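Vurel keeps two due dates for every assignment, and the gradebook export uses the wrong one. If a section has its own deadline, the CSV still lists the course default. I checked 2,782 rows after the April update and found 148 with a mismatch. All of them came from section overrides.

The workaround has two steps. Export by section, then merge on student ID. Do not merge on name. The late flag has to be recalculated after the merge.
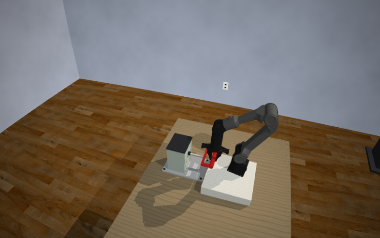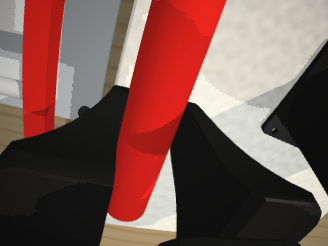
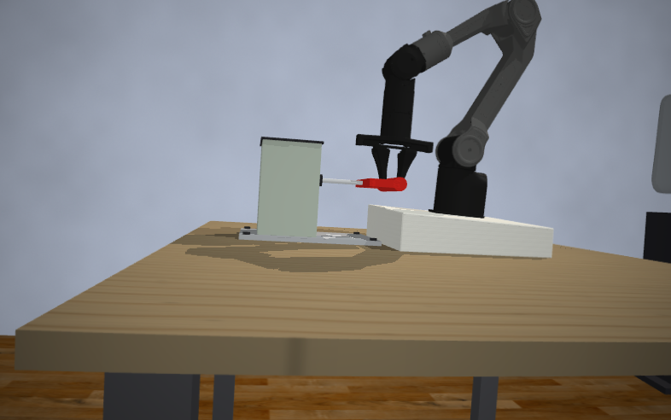
Posted by Rakiya Olatunji in Course Tools | 3 comments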